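Goltik Two-Finger Gripper
Sold by Drotix
In stock, ships from our shop
Price: $2000, mounting bracket included
Weight: 675 g with bracket and cable

Home > Grippers > Goltik

Overview | Demo hours | What to bring | Specs | Returns

The Goltik is a medium-sized electric gripper for small arms, and it picks up things that don't want to be picked up. It closes on soft stuff, lumpy stuff and stuff with no good side to grab. It is not fast. If you need fast, we can recommend several companies, and they will be delighted to hear from you.

We could list the payload numbers for every shape of object we've tried, but customers never believe them, and we don't blame them. Come in and try it on your own parts.

Demo hours

The next open day is in February, from 10 in the morning until we run out of coffee or patience. You don't need an appointment to watch. If you want time at the controls, write to Lamisi Agbenyega at the front desk and she will put you on the list. Slots are half an hour. People who book one slot and bring a suitcase of parts are asked to choose their favorites.

Ayuba Abubakari runs the demo arm. He has opened and closed a Goltik more often than anyone alive and will tell you so. He'll start with a short tour of the teach buttons, do a few picks himself, and then hand you the controller. You will do worse than he did. Everybody does, and after ten minutes it gets better.

What to bring

Bring the objects you have trouble with. A drawing of the object is no use to us, and a video of it falling out of someone else's gripper is fun but also no use to us.

At the last open day we had bread rolls, a bag of rubber gaskets, upholstery foam, a ceramic mug with a sentimental history (it survived) and a wet sponge. Hernán Apaza came over from Gbeho, where they pack cushions, and stayed until we turned off the lights. He wanted to know how hard he could squeeze foam before it stopped being foam. The answer is on the low side of what the force dial allows. He ordered two grippers anyway and asked for a lock on the dial, so the dial now has a lock. It adds nothing to the price. We'd like credit for this.

Please don't bring anything alive. We had a conversation about this in the fall and we don't want to have it again.

What it does well

Soft blocks and foam, once the force is set properly. Start low and creep up.
Boxes with crushed corners.
Handles, tubes and rods, from the side or from the top.
Parts that arrive at a different angle every time, as long as your camera knows the angle. The Goltik doesn't know anything.

What it does badly

Sheets of paper. It can do one sheet. It cannot do the next one down.
Anything oily.
Very old foam. Foam dries out and gets crumbly, and a narrow fingertip finds the weak spot before you do. Order the wide pads if this is your life. Shahnaz Nanayakkara in parts can tell you which ones fit.

Specs

Fingers: two, linked, removable
Drive: electric
Force setting: dial with lock, or through the controller
Bracket: fits the Drorkari arm without an adapter. For other arms, send us your bolt pattern
Cable: one, and please leave slack in it
Spare finger set: part 837
Warranty: two years, not counting the fingertips, which are meant to wear out

In the box

Gripper, bracket, cable, hex keys, a bag of spare screws, and a manual written by Abdul-Rahman Nartey, who also answers the support line and will know if you haven't read it.

Questions we get at the demo

Can I take the demo unit home?
No. You can take a new one home if you pay for it.

Will it work with my arm?
If your arm is a Drorkari, yes. If it's something you built yourself, probably, but bring the wrist end in and we'll hold the two pieces together and squint.

How long until the fingers wear out?
It depends on what you grab. Cushion people get years out of a set. People who grab castings order part 837 by the box, and Shahnaz knows their voices.

Returns

Thirty days, in the original box, with all the hex keys. The small one is always missing. We check.

Parking for the open day is behind the building, next to the loading door. Don't block the loading door — the delivery driver has opinions and a very loud horn.
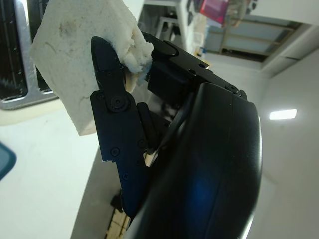 If the lot is full, use the street out front and come in through the office. Lamisi will point you to the arm.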